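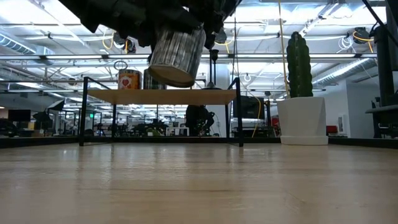
How do you keep a little tabletop shelf from turning into a junk pile?

Pick what it's for and stick to that. Mine is for cans and one display piece, and everything else has to find another home (the mail, the spare keys, the batteries that may or may not be dead).

I got that question in a comment back in December and I've been meaning to answer it properly ever since, so here goes!

My shelf is as simple as they come, a light wood board with a black metal end on each side. I had a taller one from Vorico before, two tiers, and I loved it for a month. Then the bottom tier filled up with takeout menus and I couldn't see the back of it anymore. One board is plenty. If it doesn't fit on the board, I have to make a choice, and I'm much better at choices when I'm forced into them.

The cans started by accident. I liked the label on one, rinsed it out, and kept it. Now the ones I have the softest spot for are the streaky grey ones that look like old barn wood, and next to those I like something loud. The orange one with the red heart does that job. All dark cans looked gloomy to me, all bright ones looked like a store shelf, and a mix seems to be the way to go. My friend Vivek Rathore keeps telling me to line them up by height. Vivek also alphabetizes his spices, so.

What I've worked out about arranging, after way too many evenings of fiddling:

Bunch the cans together and let one sit a bit behind another. Spaced out evenly they look like they're waiting for a bus.

Put something skinny toward the other end. I like a slender black stand with a wide foot, because anything with a small base gets knocked over at my place within 2 days.

Leave some bare board. This was the hardest for me! I always want to fill the gap.

Then there's the cactus, which lives beside the shelf and never on it. I tried it up there once and the whole thing felt top-heavy, plus I got poked every time I reached for a can. A tall green column in a white square pot is about as much plant as I can be trusted with. Keep the saucer, please. I skipped it with my last plant and I still have a ring on the windowsill at the old Kurnbridge apartment to show for it (sorry, landlord).

For cleaning, I take everything off, wipe the board and the tabletop with a barely damp cloth, and put it all back in a slightly different order. It takes me 11 minutes, I timed it once during a podcast. A shiny table shows every speck of dust, so I do it more often than I'd like.

Next up is the hallway bench, where the shoes have been winning for a while. If you've got a bench setup you like, leave it in the comments, I need ideas.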